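**For release in May — Evadetti opens its fabric offcuts room in Marberg**

Hello from all of us at Evadetti! I've been asked to keep this short, so I'll try, but I've been waiting two years to write it and I may run on a bit.

We're opening a room at our Marberg workshop where anyone can come and buy the bits left over from our cushions and bags. You can have them by the handful or by the box, whichever suits. We sorted 2871 pieces over the winter (yes, I kept a tally on the back of the door) and they're now on the shelves by colour, with the really tiny scraps in tubs by the till.

It started when a playgroup in Flerkberg asked if we had anything bright for their craft table. We sent a bag over, then another, and before long schools were ringing us up. Our neighbours at Vaughan lent us four tall shelving units, and my kitchen scales have moved in for good — I'd quite like them back one day!

Prices go by weight. A small bag will keep a child busy all afternoon and a big box should see a quilting group through some 3 months, depending on how much they chat. We'll cut larger pieces down for you if you ask before four o'clock, when the cutting table gets packed away.

I must warn you that the reds and oranges go first. I've put a little of the brightest orange aside for opening day, so come early if you're after it.
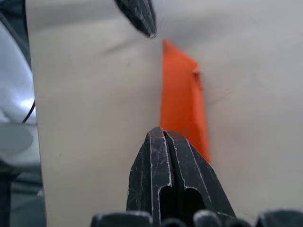 **Category: Craft & Home / Offcuts / Orange**

Orange is my favourite shelf, as you may have guessed. Long narrow strips are lovely for plaiting, bunting and bag handles, and I don't mind a bit if an edge leans or there's a fold in it. Iron it or leave it, it's up to you.

Groups who'd like a morning visit can ring the Marberg workshop and ask for the offcuts room. Parking is round the back, next to Vaughan.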